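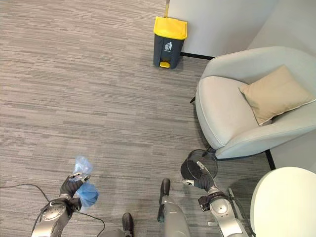
30 Mar 2023

Gave up sugar again. I last did this in July, and it lasted until Wanda Strickland brought a peach pie to work and stood over me with a fork.

Slept badly. Woke at 3 convinced I had left the oven on, went down, found it off, and ate a cracker so the trip wouldn't be wasted. Lay there afterward composing a letter to Perrin about the water bill, which has gone up by 35 dollars although I have washed nothing out of the ordinary. It was a very good letter. By breakfast I could remember only "frankly."

French class at six. Raphaël Lecomte made us describe our childhood bedrooms in the past tense, and I found I had grown up in a room with a bed, a window and a cat, those being the nouns I had. We never owned a cat. He asked its name and I panicked and said Trastwood, after the street. He said it was a sad name for a cat. Now I have to keep it alive for two more months of lessons.

Home in the rain. Read nearly six pages of the Sestness novel and still don't know who is married to whom. Ate a spoonful of jam, standing up. Jam is fruit.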